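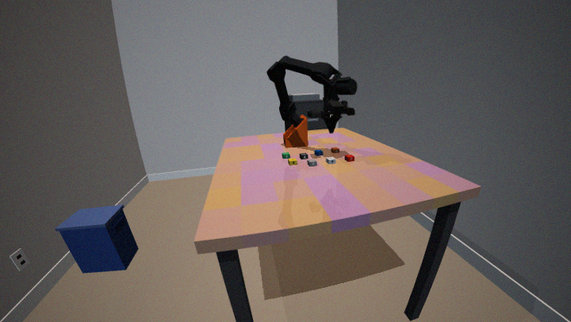
The premiere copy of Clelivel reached the projection booth at Inatthorpe on a hard drive in a gray case, with a packing slip and no note. Sandro Morelli signed for it and started the ingest. His job was quality control. He checked pictures before audiences saw them, and he was paid by the feature, whatever its running time. He watched in a fixed order: black level first, then skin, then flat areas of neighboring color. A tabletop in big patches of peach, orange, light tan and pinkish-lavender was the kind of surface he liked for that last check, as the tan slid toward the peach when a color table was wrong. Actors' faces were less reliable. Viewers forgave a face almost anything.

The ingest finished without errors. He ran the hash check, which passed, and loaded the composition on the Ishida server. The house seated 1177 and had one person in it. He sat in the row where the screen filled the width of his glasses, put the log sheet on a clipboard, and turned on a penlight with red tape over the lens.

Reel 1 was clean. He noted a soft shot in a hallway, marked it "as photographed," and moved on. The center channel was slightly low against the surrounds, within tolerance. The lead actress crossed a parking lot in the rain. He had seen the trailer in January and remembered the parking lot as dry, but trailers were cut early and he did not log trailers.

In reel 2 something flickered. He wrote down the time, finished the reel as the procedure required, and went up to the booth to step through it.

Frame 2849 did not belong to the shot. The frames on either side showed the actress at a kitchen window, turning to her left. In frame 2849 a man stood next to her, in focus, correctly lit, with his hand on the sill. His shadow fell across her sleeve. In the next frame the sleeve was bright again.

Morelli checked the cast list. He knew the man's face from the first announcement, when the trade sites ran a photograph of the two leads together. The man had left the production partway through, and the film had been reshot around an empty chair, an empty car seat, and a good deal of talking on the phone. The publicity now described it as a story about a woman living alone.

He called the post supervisor at Tirkeo. She answered from a car.

"One frame," she said. "Is it corrupt?"

"No. It decodes."

"Is it a black frame? White?"

"It is a good frame. It comes from a different version of the movie."

He heard her turn signal. She asked whether anyone would see it. He said that a viewer would register a flicker and that most would blame the projector. She asked whether the show could play. He said that was a separate question, and that the form had a box for it.

"What would you put in the box?"

"Playable. With comment."

"Then put that," she said. "We can send a replacement reel, but it won't get there before the doors open."

He went back to the server and looked at the frame again, on the booth monitor, at full size. The grade matched the shots around it. This interested him. The man had been removed before the final color was done, so the frame ought to have carried the earlier look, flat and somewhat green. It did not. Someone had graded it with the rest. A colorist working through the scene would have passed over it with the same settings and might have noticed nothing. A colorist might also have stopped there and adjusted the skin on the man's hand, which was a little warmer than hers, as skin is near a window.

He could not determine which from the file. The metadata gave a facility and a software version. He wrote both in the log.

Then he ran reels 3 through 5. The woman sold the car. She took down a shelf. In the last scene she laid the table, and the camera held on her from the far side of the room for longer than the scene needed. Morelli watched the part of the picture to her right, where the composition had been left open, and found no compression artifacts.

He filled in the form in block capitals.

REEL 2, FRAME 2849. SINGLE NON-MATCHING FRAME. SECOND FIGURE PRESENT. COLOR CONSISTENT WITH ADJACENT FRAMES. PLAYABLE.

Under "Recommended action" there were boxes for Replace, Repair and None. He checked Replace. He scanned the form to Tirkeo, put the copy in the drawer, and set the server to the head of reel 1. The house lights were on a preset. He brought them up to half and went down to let the ushers in.

Stories > Short Fiction > Movies and Show Business > Reel 2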